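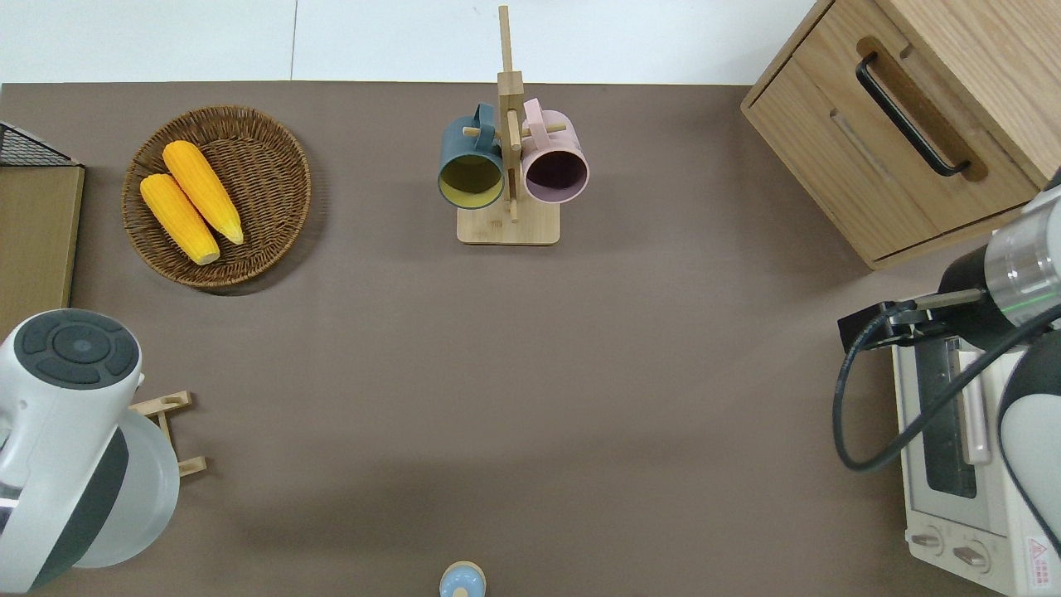
Opening. Pollen coronas are diffraction rings around the sun or moon, produced by airborne pollen grains in place of cloud droplets. Tonight's subject is how to get a grain diameter out of a photograph of one, and how far that diameter can be trusted. Start with the plant everybody knows. The corn in the wicker basket comes from a wind-pollinated grass, and the grain that fertilizes it is close to round and large by pollen standards. I use 86 micrometers for it in the worked figures. Size is what decides the ring radius, so corn will come back as the awkward case at the large end. Do not get into kernels or the biology of the plant. If asked, say each kernel needs its own grain and move on.

Slide 2: What the audience should already have

Assume they know the ordinary cloud corona: bright aureole, brownish edge, then colored rings if the droplets are even in size. Assume they do not know the difference between a corona and a 22-degree halo as well as they think. One sentence on it. Halo: refraction through ice crystals, fixed radius. Corona: diffraction, radius set by particle size.

Pollen works well because a single species sheds grains of nearly one size. A cloud has to be young and thin before its droplets are that uniform.

The sky can look fully clear while this is going on. Most people have stood under one of these and missed it, as the glare hides it completely.

Slide 3: The formula

Write it on the board if there is one. For a round obstacle of diameter d and light of wavelength w, the first dark ring is at angle a, where

sin a = 1.22 w / d

The second dark ring uses 2.23 and the third 3.24. Small particle, large ring. Long wavelength, large ring, so red is on the outside.

Babinet's principle in one breath: away from the straight-through direction, an opaque disk diffracts like a hole of the same outline. That is why the color and the inside of the grain can be left out at this level. For grains this size the approximation holds well enough for our purposes. For fine haze it fails, and I will not be covering haze.

Slide 4: Worked figures

Green light, 0.55 micrometers.

Birch, taken at 26 micrometers: first dark ring at 1.5 degrees, second at 2.7 degrees. In red, at 0.65, the first moves out to 1.75 degrees. In blue, at 0.45, it comes in to 1.2 degrees.

Corn, at 86 micrometers: first dark ring at 0.45 degrees.

Pause here. The sun's own disk has a radius a little over a quarter of a degree. For birch the disk softens the rings and leaves them visible. For corn the smearing is comparable to the spacing between rings, and the pattern is lost in the aureole. Corn grains also settle quickly and most of them come down near the field. I have looked downwind of corn at Gromham in July, at several sun heights, and have no ring I would show to anyone.

Slide 5: Shape

Birch grains are nearly spherical, with three pores. Rings come out close to circular.

Pine grains carry two air sacs. They are wider than they are tall, they fall in a preferred attitude, and the corona is stretched, often with brighter patches on the ring. The apparent shape changes with sun elevation, since we are looking at the same oriented grains from a different direction. A low sun gives the strongest effect. So for pine, one frame gives one projection of the grain and no more. Quote two axes, and quote the sun elevation next to them. A single diameter for pine should be sent back to whoever wrote it.

Expect the question about mixed pollen. Answer: the rings add in intensity, the minima fill in, and outer rings go first. If only the aureole is left, there is no measurement to make.

Slide 6: Equipment

Camera on a tripod, manual focus, raw files. Lens choice follows from the ring you want. A 400 mm lens gives fine scale but puts the outer birch rings off a full-frame sensor. I use it only for the moon and for scale checks. For birch, half that length or less.

The blocker does most of the work. Options, in the order I tried them:

– Roof edge or street lamp. Free, fixed in place, and the sun moves off it while you are setting the exposure.
– Disk on a wire in front of the lens. Good centering. The wire leaves a shadow line that has to be masked.
– The Brurkley plate, our name for a blackened disk on a separate stand, several yards away. The edge is sharper at that distance and less light scatters in the lens. Slower to line up.

Safety goes here, read it out in full. Block the sun before looking toward it. Never use an optical viewfinder on an unblocked sun, at any focal length. Screen only. Cap on between series. Sunglasses are not protection for this.

Slide 7: Exposure

The aureole will clip before the outer rings show. Take a bracket and do not try to get it in one frame. Lowest native ISO, aperture closed down two stops from full, and the shortest frame at 1/3000 or the nearest setting the camera offers.

Turn off lens corrections that write to the raw preview. Clean the front element. A dusty front element makes a corona of its own, and it is a convincing one. Test: move the blocker, rotate the lens or wipe the glass, and shoot again. A real corona stays centered on the sun and keeps its shape.

Second test, for thin cloud: repeat after ten minutes. Cloud coronas pulse and shift as droplet size changes from patch to patch. Pollen is steady over that interval.

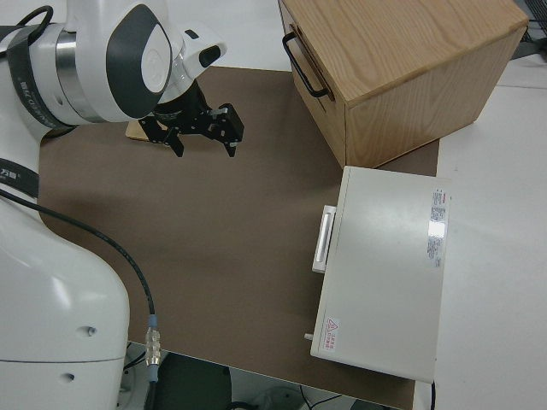 Slide 8: Reduction

Steps as used at Wadgate:

1. Convert raw to linear. No tone curve, no sharpening.
2. Split into channels. Work on green first.
3. Find the center. The blocker hides the disk, so fit circles to the ring at several brightness levels and take the mean center. For pine, fit ellipses.
4. Average the brightness around each radius, leaving out masked sectors.
5. Divide by a smooth background curve.
6. Read the first and second minimum.
7. Convert pixels to degrees with the plate scale.
8. Solve for d at each minimum separately.

Stress step 8. If the two diameters disagree by more than the reading error, the grains are mixed, the center is wrong, or the background curve has dragged the first minimum inward. The second minimum is normally the better one, because the aureole slope has less pull on it.

Plate scale: measure it. Photograph a star pair at the same focus setting, or the full moon with its angular size looked up for that hour. The focal length printed on a lens is nominal, and it changes with focus on many zooms.

Huiling Pan wrote the script that does steps 3 through 6. We call it Kyriakidis in the group, after the folder it lived in, and the name has stuck. It expects linear input. Feed it processed JPEGs and it will return a number with a small error bar and no warning. That is on the list to fix.

Slide 9: Unsharp masking and stacking

Stacking is fine provided the frames are aligned on the sun. Aligning on trees smears the rings, because the sun moves its own width in two minutes. Keep the series short or track.

Unsharp masking is fine for showing people the rings. It is not acceptable before measuring. The mask radius produces light and dark bands of its own near a steep gradient, and the edge of the aureole is exactly that. Show the pair of profiles, same data, with and without. The dark ring moves. Leave the slide up long enough for people to read the axis.

Slide 10: Error budget

Center, plate scale, background, effective wavelength. The last one is usually forgotten. The green channel of a camera is broad, and the low sun is reddened, which moves the effective wavelength up. Ignore it and the diameter comes out too small. A narrow filter fixes this at the cost of a longer exposure, and exposure is rarely short of light here.

Scope comparison: a greased glass slide left out on the same day, counted and measured under a microscope. Grains swell with moisture, so mounted diameters run larger than airborne ones. State the mounting medium. Do not treat the slide value as the true one.

Slide 11: What to send in

Raw frames, one unblocked-side scale frame, time and place, sun elevation, lens, blocker type, and any local pollen report. Notes on which trees were shedding nearby are useful even when they turn out to be upwind of nothing. Negative reports are wanted too, with the same details.

Leave the address slide up during questions.

Comments

pdx_aureole: Step 5 is where I keep losing time. Do you fit the background in log brightness or straight? I get different first minima from the two.

Author reply: Log. Exclude a band on each side of each minimum from the fit, then check that the second minimum does not move when you widen the band.

tamsin_r: Would the moon do for birch? I don't like pointing anything at the sun.

Author reply: Yes, near full. Same angular size, much easier glare. You will need a tracker for the outer ring.

fogbow44: Had the dirty lens corona for a whole spring before I wiped the filter. Please make that part bigger.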